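# Handout 4: Where the examples come from

Read this before the lab. It is shorter than Handout 3, following feedback.
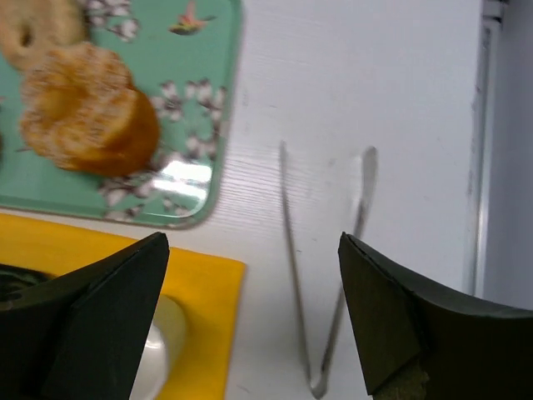
*Fig. 4.1. Wrist view from the pastry task, with the tongs between the two fingers.*

## 4.1 What counts as an example

For the rest of the term, an *example* (or episode, the readings use both) is one complete attempt at one task by one operator, stored as three streams on a shared clock:

- wrist camera images
- joint positions and gripper opening
- the operator's commands

Plus a line of text saying what the task was. People forget the line of text. Last September's group handed in 731 episodes, of which a good many were labelled "test", "test2" and, on one bad afternoon, "asdf". The learner did not find this instructive.

## 4.2 The pastry task

The instruction string is: *use the tongs to move a pastry from the tray to the plate*. It sounds like something you could give a child, and a child would be much better at it.

Consider what the policy has to get out of a view like Fig. 4.1. The tongs are thin, grey and shiny, and they lie flat on a white table. The tray has flowers and a bird printed on it, none of which can be picked up, though early policies are keen to try. There is glare on the tray. The plate is largely behind the left finger, and one pastry is only partly in view. The image is a little blurred as well. All of that is in your training data whether you like it or not, so get used to it now.

A common first reaction is to ask for a plain tray. We tried this with the Dunititz set: 600 episodes, matt grey tray, matt grey everything. The resulting policy was excellent, right up to the moment someone put down a patterned tray.

## 4.3 Operating

1. Load the task in Ela and check that the text on screen matches the objects on your table.
2. Start recording with the arm at its home pose and the fingers open.
3. Approach the tongs from above. Slow down for the last few centimetres.
4. Do the task at a pace you could keep up for an hour.
5. Return home, then stop. Stopping first and returning home afterwards gives you an episode with no ending, and a robot that has learned to finish a job and freeze.

If you fumble the tongs and recover, keep the episode. Recoveries are worth having; a learner that has only watched perfect grasps has no idea what to do after a poor one. If you fumble and do not recover, mark it `fail` and keep that too. Do not quietly delete it. The success rate on your report is supposed to be a measurement.

## 4.4 Variety, and how to get it wrong

Between episodes, change something:

- where the tongs lie, and which way they point
- the position of the tray, including partly out of the wrist view
- which pastry you go for
- the plate, within reach of the arm

Change it by more than you think you need to. Operators asked to "move things about a bit" will shift the tray by the width of a thumb and feel they have been quite daring. Plot your start positions after the first session. If they form a neat little blob, that blob is where your policy will work.

It is also possible to overdo it. One pair balanced the tongs upright against the tray for variety, then spent the session recording themselves knocking them over.

## 4.5 How many?

The honest answer is "more", but you have a timetable. Each pair should aim for 800 usable episodes by the end of the block. The Endum baseline in the reading used 1,000 on a similar task, with one operator throughout, and you can see that operator's habits in every single rollout, including a small pause before each grasp that serves no purpose at all. Swap operators within your pair regularly and record who was driving in the `operator` field.

## 4.6 Before the lab

Read the Kirkegaard notes, sections 2 and 3. Skip section 4 unless you enjoy clock drift.

Bring to the lab:

- your planned list of variations, one page at most
- a naming scheme for episodes (see "asdf")
- an answer to this: if the policy can't see the plate, how should it know where to put the pastry?

Leave the pastries on the tray at the end of your slot. The next pair needs them.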